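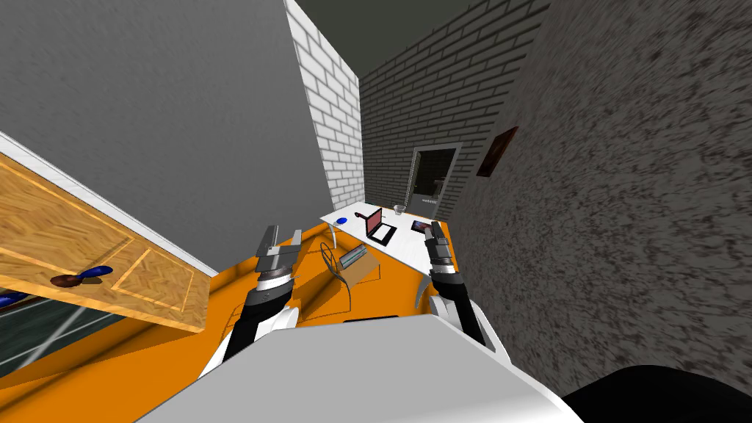
Szene »Büro schmal« in der Simulation, Kopfkamera, beide Greifer im Bild

Vormachen per Fernsteuerung oder Arme von Hand führen?

ullis_nord
27. Dezember
Ich nehme gerade Demos für den Zweiarmer auf, Aufgabe: Glas auf dem Schreibtisch greifen und neben den Laptop stellen. Gesteuert wird mit zwei Handcontrollern über Plakine. Pro brauchbarer Demo gehen bei mir etwa 18 Versuche drauf. Der rechte Arm kommt der Betonwand ständig zu nahe. Was macht ihr da?

Drehmoment
Controller weglegen. Am echten Arm mit der Hand führen, Gelenkwinkel mitschreiben, in der Sim abspielen. Nach 10 Demos hatte ich genug.

niven_user
Sehe ich anders. Beim Handführen steht man selbst im Kamerabild, und zwei Arme gleichzeitig führt keiner sauber. Unser Satz hat 3.707 Demos, alle ferngesteuert.

Drehmoment
Mit 3.707 Demos lernt es auch ein Toaster. Zu zweit geht das Führen gut.

kabelbinder
Bei so steilem Blick nach unten fehlt einem die Tiefe. Skalierung der Handbewegung in Drarkine auf 2 zu 1 stellen und die Basis etwas nach links setzen, weg von der Wand.

ullis_nord
Skalierung geändert, läuft ruhiger. Die Basis wollte ich eigentlich lassen, sonst passen die alten Aufnahmen nicht mehr dazu.

niven_user
Die würde ich sowieso neu machen. Startposition pro Demo leicht variieren, auch beim Glas.

ullis_nord
Gut, dann im Januar neu.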